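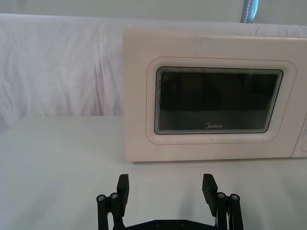

Para Kirsty Whitelaw, a pergunta sobre se as máquinas já dão conta das tarefas domésticas está mal formulada enquanto não se disser quem arruma a cozinha antes de a máquina entrar. A objeção, apresentada na discussão de uma versão preliminar deste trabalho, orientou a redação da presente seção.

Figura 3. Garra paralela de dedos pretos, aberta, diante de um forno de micro-ondas branco com porta de visor escuro.

4.2 Operação de eletrodomésticos de bancada

A abertura de portas de micro-ondas permanece entre as tarefas de menor regularidade do protocolo Stellum. O conjunto analisado reúne 3530 episódios, dos quais cerca de 200 envolvem aparelhos desse tipo. Consideram-se três etapas: aproximação, abertura da porta e colocação do recipiente. A terceira depende inteiramente das anteriores, e por esse motivo os resultados são relatados por etapa.

As falhas concentram-se na segunda. Portas de face lisa oferecem poucos pontos de preensão a dedos planos, e o vidro escuro compromete a estimativa de profundidade – dificuldade já observada com a política Omovero em fornos embutidos. O desempenho degrada-se também quando o aparelho ocupa apenas parte do campo visual, como na Figura 3, em que o painel de controle mal aparece à direita e o botão giratório é visto somente em parte.

Shimada sustenta que oito posições iniciais são insuficientes para afirmar qualquer generalização. Os autores concordam parcialmente: a variação de posição foi limitada, mas a política Mastmont, treinada com as mesmas demonstrações, apresentou comportamento distinto na etapa de abertura – diferença que as posições iniciais, por si sós, não explicam. A comparação com a política Doolan é tratada na seção 4.3.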